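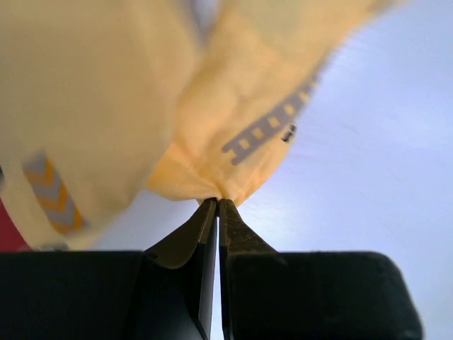

Wrist camera, garment handling: yellow item with reflective strips, fingertip grip.

Thu 14 July
Bunonley Textile and Tableware Handling Laboratory
Evaluation of the Huvis two-arm bench kit, supplied by Keresard
Bench sheet 3572
Present: D. Prins, T. Munshi, J. Aerts (afternoon only)
Entry by D. Prins

Purpose of the session

The session continued the acceptance review of the Huvis kit on the terms agreed with Keresard in February. The laboratory has the kit on evaluation and must state whether it recommends purchase, purchase with changes, or return. The work covered garment pickup, place-setting tasks, and the condition of the cabling after extended use. The supplier's software was used as delivered. Local scripts were used only for logging.

Startup

Both arms homed on the first attempt. The left wrist camera did not register until the second power cycle. The same fault appears in the entry by L. Vanhove for the previous session, where it was put down to a loose connector. The connector was reseated before startup today, and that explanation should be considered doubtful. T. Munshi has saved both startup logs to the review folder under the sheet number.

Joint offsets were checked against the alignment block and left alone. Finger closing force was set to the middle of the range given in the Keresard setup guide. The guide gives this setting in two places, and the two tables use different units. R. Van Wijk has already written to the supplier on this point and has received no reply.

Garment pickup

The garments were presented crumpled, with no preferred side up. The operator selected a grip point from the wrist view, closed the fingers, lifted to 200 mm above the table, and held for the period on the sheet. A pickup is accepted if the garment is still held at the end of that period. Folding was not attempted.

Single-layer grips were generally acceptable. Grips taken close to a seam held well, and those taken directly on reflective strip material did not. The strip is stiffer than the cloth around it and tends to turn out of the fingertips as the weight comes on. The operator was therefore asked to aim for plain cloth, and the sheet is marked at the point where this change was made. Results before and after the mark must not be combined.

The fingertips are narrow, and this is useful on light fabric. A small fold can be gathered without pressing down hard on the table. The drawback is that a large garment hangs from one small point and swings when the arm stops. Reducing arm speed helped. The delivered software has one speed setting for the whole motion, and a separate setting for the last part of the lift would be of real value. This goes on the list for Keresard.

A further difficulty concerns the wrist view itself. Once a large garment is lifted, cloth close to the lens takes up much of the picture and is out of focus. The operator can still judge the grip point but has little view of anything beyond it, and must rely on the fixed camera to see where the loose end is. T. Munshi considers this acceptable for trained staff. J. Aerts does not consider it acceptable for the student groups and asked that her view be recorded.

Place-setting tasks

The second block used the plate, fork and spoon from the standard tableware set. The task sheet calls for the plate in the middle, the fork to its left and the spoon to its right, followed by correction of the flatware angles until both are square to the front of the table.

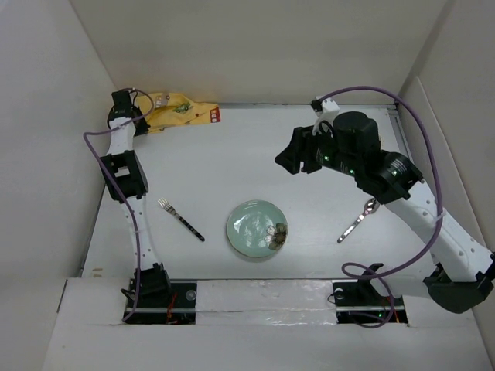
The fork is the easier of the two pieces. Its handle offers the fingers something to close on, and the left arm can approach it without crossing the plate. The spoon gave more trouble. The handle is shiny, and the operator reported that reflections made the edge hard to find in the wrist view. Approaching from above also brings the body of the right arm over the piece, so that the fixed camera loses part of it at the very moment when the operator wants to check the angle. Moving the fixed camera was discussed and put off to the next session, as it would require new reference marks.

The plate was left in position for most of the block. Two rim grips were tried at the request of J. Aerts. On both occasions the plate slid before it lifted. No damage was found. Rim grips are suspended until the softer fingertip covers offered by Martens have been quoted and approved.

Correction of the angles took longer than placement. The operators tended to overshoot, release, and start again. L. Vanhove has suggested nudging the handle with closed fingers instead of gripping it. This is permitted under the task sheet and should be tried before any change to the software is requested.

Cabling and hardware condition

The purple cables were inspected with power off. The run on the right arm has too much slack near the base and should be clipped to the link. The clips in the spare parts bag are the wrong size. The insulation was sound on both sides. Base mounts were checked with the torque wrench and required no adjustment. The tape on the front ledge is creased and is to be replaced when the table is next cleared.

The counter on the left gripper passed 1000 closures during the morning. Keresard specifies inspection of the finger pads at 3000, and the laboratory sees no reason to bring that forward. Scuffing on a finger face was noted and will be compared at the next check.

Position at close of session

The laboratory is at present inclined toward purchase with changes. The arms are adequate for the teaching bench, and setup is within the ability of one trained person. The startup fault on the left camera must be resolved by the supplier before any order is placed.

Open items

R. Van Wijk: second letter to Keresard regarding the force tables, with the speed setting request and both startup logs attached.
T. Munshi: correct clips for the right arm cable; quotation from Martens.
L. Vanhove: trial of the closed-finger method on the fork, then the spoon.
J. Aerts: written note on student use of the wrist view.
D. Prins: new reference marks for the fixed camera; ledge tape.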